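2021-08-07, bench notes, cubes and the cloth

In on a Saturday, so the coffee is mine and so is the blame.

Cubes. Settled on one blue and one red for the two-block work. Thibault wanted the Rorik set back because it has "character," by which he means chipped corners. Overruled. The blue has a matte face that doesn't glare under the bench lights, and that is all I ask of a cube. There is a small pen mark near the top edge on one side. Leave it alone. In July somebody cleaned the marks off the old pair and Didier spent a morning arguing with himself about which way was up.

Cloth. White, over the whole tabletop and hanging down at the front. It has creases. It also has faint yellow stains, which I have decided to call landmarks. Rivby quoted 139 for a fitted cover, and I closed the tab.

Placement. Red goes down and stays down, blue does the traveling. Log sheet is up to line 282. Lines before 40 are in Didier's handwriting and may be read by Didier.

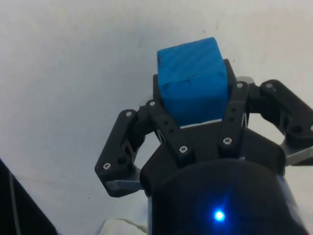
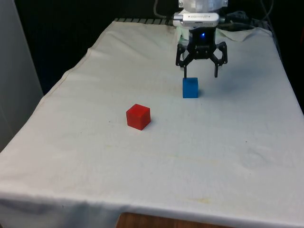
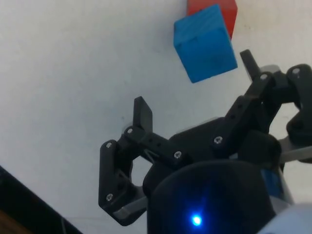
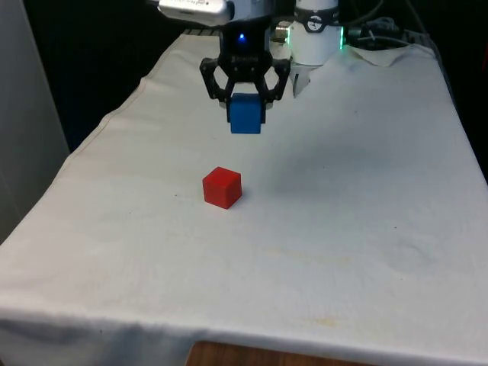
Still to do

Iron the cloth, or find someone who owns an iron. Thibault claims to. I have seen his shirts.

Spare cubes: ask Rolland for the same blue, matte again. Last time we wrote "blue" on the order and got something closer to a swimming pool.

Copy the log sheet into the Grirkis folder before Monday. Key to the cupboard is back on its hook.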